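Sofa Grakine, der Zweieinhalbsitzer, der doch ein Dreisitzer ist

Bewertung vom 08/11/2025

Eigentlich wollten wir nur einen neuen Couchtisch. Wer schon einmal mit meinem Mann in einem Möbelhaus war, weiß, wie so etwas endet: Er setzt sich »nur kurz« hin, macht die Augen zu, und eine halbe Stunde später unterschreibt man einen Lieferschein. So sind wir im April zu unserem Grakine gekommen, einem langen beigen Sofa mit geknöpftem Rücken, und inzwischen haben wir lange genug darauf gesessen, gelegen und leider auch gegessen, dass ich etwas dazu schreiben kann.

Die Lieferung zuerst, danach wird ja immer gefragt. Zwei sehr freundliche Herren haben das Ding in den zweiten Stock getragen und im Treppenhaus kein einziges Mal geflucht (ich hätte geflucht). Die Folie roch streng, das Sofa selbst nach zwei Tagen Lüften gar nicht mehr.

Zum Sitzen: Die Sitzfläche ist angenehm fest, am Anfang fand ich sie sogar zu fest und habe meine alte Couch vermisst, in der man so schön versank und aus der man dann nicht mehr herauskam. Nach 18 Tagen war das vergessen. Der Rücken ist hoch, oben kommen noch die Kopfpolster dazu, und mein Schwager Pankaj, der wirklich groß ist, kann zum ersten Mal bei uns den Kopf anlehnen. Er hat dann auch prompt das ganze Fußballspiel verschlafen.

Die Knopfheftung sieht wunderschön aus, ein bisschen wie im alten Hotel, aber ich will ehrlich sein: In den Vertiefungen sammeln sich Krümel. Bei uns sind es meistens die vom Zwieback. Mit der schmalen Düse vom Staubsauger geht es, man muss nur dranbleiben. Auch die Naht in der Mitte der Sitzfläche schluckt gern etwas, zuletzt einen Ohrring, den ich schon verloren gegeben hatte.

Und dann die Kissen! Ohne Kissen wirkte es mir auf der langen Fläche zu brav, also habe ich drei dazugenommen, zwei in gedecktem Blaugrün und eines in Hellgrau, für 23 Euro das Stück. Eines der blaugrünen steht bei uns in der linken Ecke an der Armlehne und hält dort von allein.
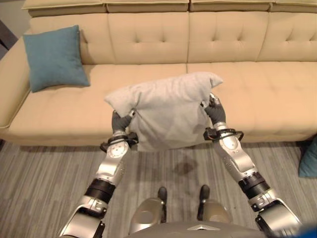 Das hellgraue ist das weichste von allen und lässt sich herrlich zusammendrücken, man muss es danach allerdings wieder in Form klopfen — meine Mutter macht das mit einem Handkantenschlag, ich schüttle lieber. Beide Farben vertragen sich gut mit dem Beige, das im Abendlicht übrigens deutlich wärmer wirkt als im Laden.

Am Preis gibt es für mich nichts zu meckern, 429 Euro im Abverkauf, dazu die Lieferung. Schade finde ich, dass man die Bezüge nicht abnehmen kann, bei so einem hellen Ton wäre das eine Beruhigung. Einen Teefleck habe ich mit lauwarmem Wasser und viel Geduld herausbekommen, Rotwein trinken wir seither am Esstisch.

Von mir vier von fünf Sternen. Der Couchtisch fehlt uns immer noch.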